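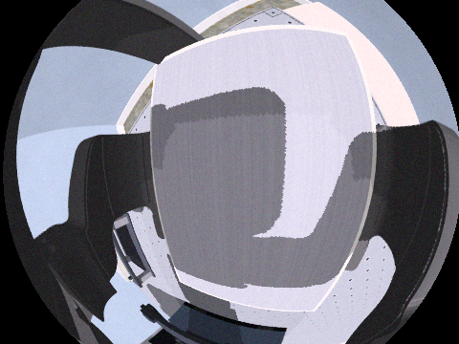

3 min read

Section 4 – Siting and first set-up

Applies to the Tondovano bench sealer, all versions from May on. Older Drerkley units: see the yellow sheet, the roll goes on the other way round.

Read the whole section before you plug in. Two people for the lift. Not optional.

4.1 Picking the spot

1. Flat, level bench. Check with a spirit level both ways.
2. Leave 200 mm clear on every side that has vents. More is fine.
3. No direct sun on the film. It goes soft, then it creases, then you call us.
4. Own wall outlet. No extension cords, no power strips.
5. Keep away from sinks and open doors. Drafts mess with the seal temperature.

NOTE – Bench height is up to you. Wilma Van Damme in our workshop sets hers so the front sits at elbow level and says her back is better for it.
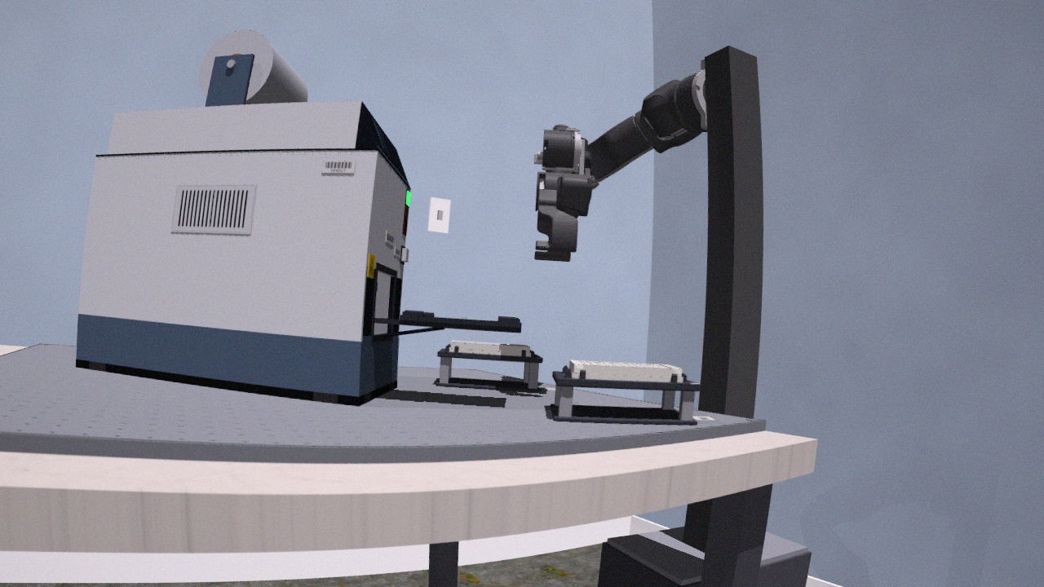 Film is sold by the roll and the width has to match the width set on the guide. Wrong width = wrinkled seal, every time. Most benchtop equipment with a top-mounted roll, like the light gray machine here with the roll sitting above its housing, needs headroom as well as floor space, so measure up to the nearest cupboard before you comit to a spot. You want room to lift the old core out without tilting it.

4.2 Loading the film

1. Switch off. Unplug.
2. Wait until the jaw light is out. Takes up to 20 minutes after a long run.
3. Take off the end cap, slide out the old core.
4. Slide in the new roll, printed side up. Part no. 2039 for standard film, 617 for the heavy one.
5. End cap back on. Finger tight.
6. Pull the loose end down over the guide bar and under the tension bar. Not over both.
7. Close the lid. It should click.

CAUTION – Jaws stay hot after the light goes out. Don't touch bare metal. Gloves.

NOTE – Declercq film fits but runs a bit stiff. Turn the tension down one notch.

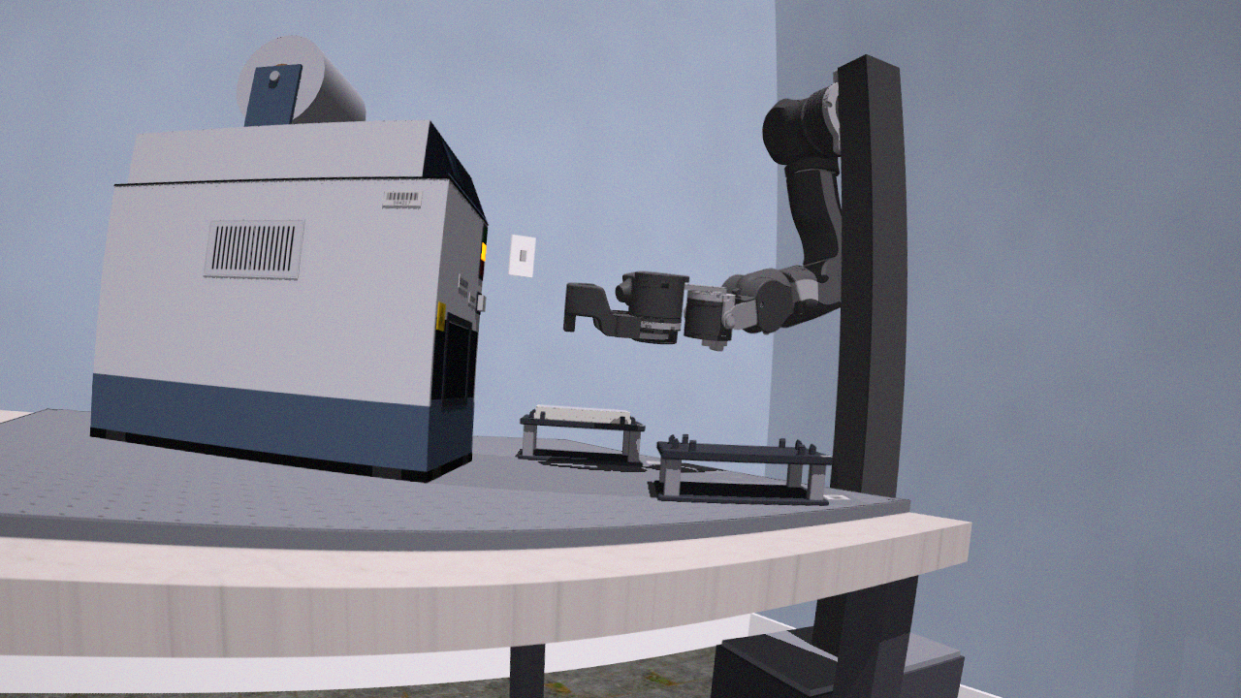

Ventilation causes more service calls than everything else put together. Dust builds up, the inside gets hot, the cut-out trips, and people think the unit is dead. Find the vents before you push anything up against a wall – they aren't always at the back, and on a housing like this one the grille of dark upright slots is in the broad side panel. Brush the slots out once a month with a dry brush. No compressed air, it just pushes the dust furhter in. Have the numbers off the label ready when you call Ans Wuyts on the service desk, otherwise she has to call you back.

4.3 First power-up

1. Plug in. Main switch on.
2. Display runs through its self-check. Leave it alone.
3. Set temperature to low. Wait for the steady beep.
4. Run three test seals on scrap. Throw them out.
5. Pull the fourth one apart by hand. Should tear the film before the seal gives.
6. Seal gives first? Up one step, repeat from 4.
7. Film browns or smells? Down one step.

Write the final setting on the inside of the lid. Pencil ok.

4.4 Spare rolls and storage

Keep spares dry, on their side, in the bag until needed. Drokinar sleeves are fine for this. Shelf is better than floor – fix it into solid wall, both brackets, and don't hang it right over the sealer.

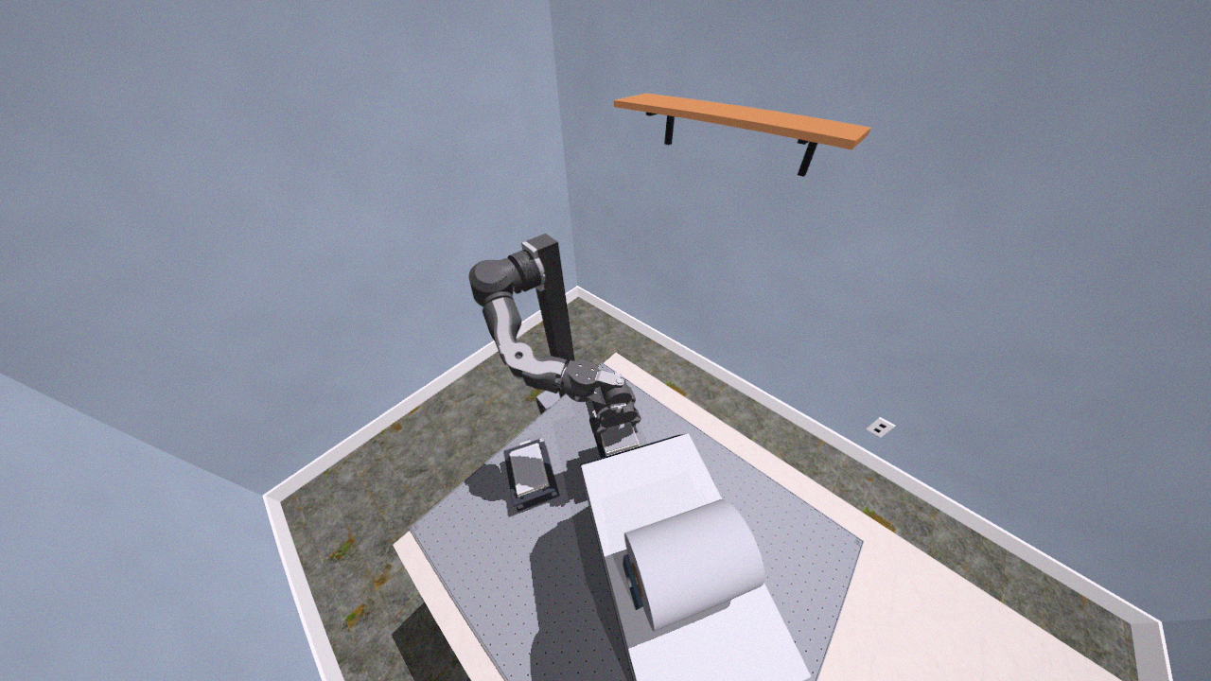

Fig. 4-4. Wall shelf on two black metal brackets.

Heavy film (617) – two rolls per shelf max. Rotate stock, oldest out first. A roll that's been open since last summer goes in the bin.

Cleaning is section 5. Error codes section 7.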